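Blog > Robots > Teaching by hand

We use cookies to improve your visit. Accept | Settings

On Friday I have finally finished my first 30 demonstrations with the hand gripper. The task is easy to say: clear the rubbish from the table after lunch. To show it well is harder. I squeeze too fast, and Harsh Tomar, who trains the model at Joken, threw out 16 of my recordings. He was right – in most of them my wrist turned before the jaws had closed.

Now I count slowly to two before every grasp. A can is my favourite thing to pick up, the soft wrappers I still dislike. My neighbour Luzius asked why I don't just tidy up with my own hands. Next week I will try the paper bags again, with more patience.

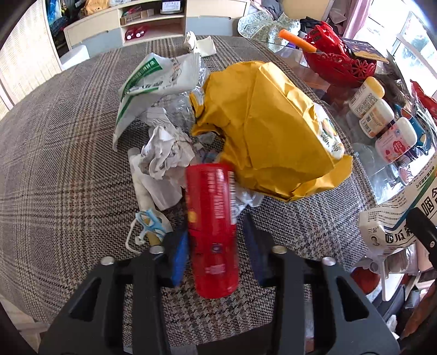
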